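4.3 Comparing the two finger sets in simulation

Before we put either finger set on the physical arms, we ran both through the same simulated transfer task. The physical cell at Premden was shared with another project through December, and the rendered version let us repeat each start state exactly. The arm model, the controller gains and the overhead camera settings were held fixed across all runs. Only the finger geometry and the contact parameters that go with it were changed.

The first set, which we call the Dakance fingers, is long and narrow, with a tip that tapers to a small contact patch. The second set, the Fitzsimmons fingers, is shorter and has a flat pad on the inner face. Both mount to the same palm and are driven by the same parallel mechanism. Maximum opening is the same for the two sets, so any difference in success rate should come from the shape of the finger and from how much of the item it touches.

The task asks the two-arm system to take the food items off a plate one at a time and place them in an open box. Either arm may be used. In practice the learned controller picks the arm whose base is nearer to the item and leaves the other one parked at its own side of the table. We did not penalize this, although it means that most of the runs reported in this section are in effect single-arm runs with a second arm present in the camera view. The texture of the table top, the position of the box and the items on the plate were varied between start states. Figure 6 gives one camera view from the transfer task. 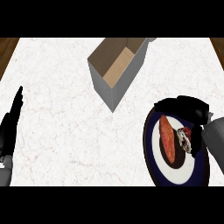

Figure 6. Camera view from the simulated transfer task, with the right gripper at the plate.

Occlusion by the gripper was the main difficulty for the controller in both conditions. The overhead camera is the only image source in these runs, and the policy has no wrist camera to fall back on. Once a gripper comes in over the plate, its body hides part of the rim and often part of the target as well. In Figure 6 the bulky upper section of the right gripper lies across the top of the plate rim, and the small speckled item is partly tucked against the fingers, so the exact contact points are hard to judge from the image alone. The longer red-orange item beside it is still in clear view. We found that start states of this type, with a small item close to a larger one, separated the two finger sets better than start states with items spread apart.

We evaluated each set on 414 start states, using the same list in the same order. A run was counted as a success if the first item chosen by the controller ended up inside the box and stayed there until the end of the episode. Runs in which the item was dropped on the table and then picked up again were counted as successes if they finished within the time limit. Runs in which the plate was pushed off the table were stopped early and counted as failures.

The Dakance fingers failed in fewer runs overall, and most of their advantage came from crowded plates. The narrow tip could be lowered between two items without moving the second one. The padded Fitzsimmons fingers tended to land on the neighboring item first, and the controller then closed on both or on neither. On plates with more room between items the order was reversed, although the gap was smaller. With space to close, the flat pad held round items more firmly during the lift, and there were fewer drops on the way to the box.

To see how much of the result depended on the camera view, we went back over the 131 start states in which at least one finger set had failed. For each of these we moved the camera to a second position, lower and closer to the front of the table, and ran the two sets again without retraining. Success went down for both sets, as expected for a policy that had never seen the new view. The ranking between the sets did not change on crowded plates. On sparse plates it did change - the two sets could no longer be told apart - and we therefore do not draw a firm conclusion about the sparse condition.

We also checked the effect of closing speed. The default speed in the Ustley controller is the same for all tools, and the Fitzsimmons fingers seemed to suffer from it more, with light items sliding out ahead of the pads. Cutting the speed in half removed most of these cases but made each episode longer, and 12 runs that had been successes became failures because they ran out of time. We kept the default speed for all results reported here.

There are two limits to this comparison. The food items are modeled as rigid bodies, so nothing deforms or sticks, and a tip that works well on a rigid item may cut into a soft one. This probably favors the Dakance fingers. The contact model also treats the plate as having uniform friction, and we did not vary the friction value between runs. Both points are taken up again in the tests on the physical cell in Section 5, where the same two finger sets are used with real items and a smaller number of start states.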